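Vellach Menswear, buying and floor meeting
27 April 2019

In the chair: Aravind Krishnan. Minutes: Tamunoemi Nwachukwu, who lost the draw.

March minutes approved after the word "hideous" was struck from the paragraph on corduroy.

Fall outerwear. The Tolotis car coat arrives in navy and olive. Aravind asked for camel as well. He was reminded of last year's camel, 30 of which are still in the stockroom and can be visited. Navy and olive it is.

Knitwear. Iyengar has raised the minimum order on the shawl-collar cardigan and described this as good news. Tamunoemi to write back and find out for whom. Decision held over.

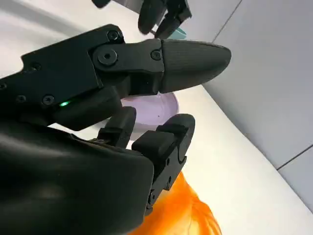

Avgate overshirts. Style 1446 runs small in the shoulder. The supplier says it is a "considered fit." Floor staff have considered it and would like a size card on the rack before more customers get stuck in the fitting room. Agreed.

Lookbook. The print run stays at 2000. Layering pages to show no more than 2 scarves per person. Vote was close.

Window. The mannequins will go into wool in time for the first heat wave, as is our custom. Aravind to find the missing left arm.

Any other business. The steamer is leaking again. Tamunoemi has moved the bucket.

Meeting closed when the coffee ran out.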